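3 min read

I've finally finished my first case note for the student law journal, and I'm so pleased with it! It's 3,000 words on a tenancy dispute in Dendamby, with 14 footnotes I could now recite in my sleep.
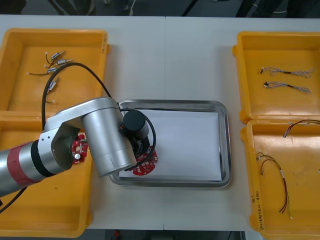
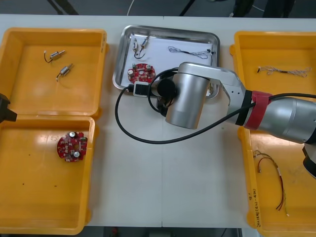
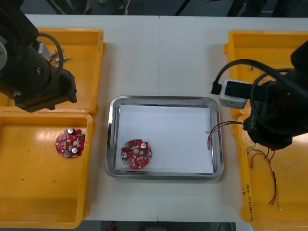

Steel tray in the middle, yellow plastic at the sides.

The best part was the editing. Our journal, the Grarport, gives every new writer six weeks with an editor, and mine cut nearly 800 words in the first round — all of them deserved it. I'd spent a whole page on the history of the deposit rules before even mentioning the tenant (oops).

If you're a first year and wondering whether to send something in, do! The May call is open now, and short pieces on local cases are very welcome. I'm already reading up for my next one, on shared driveways.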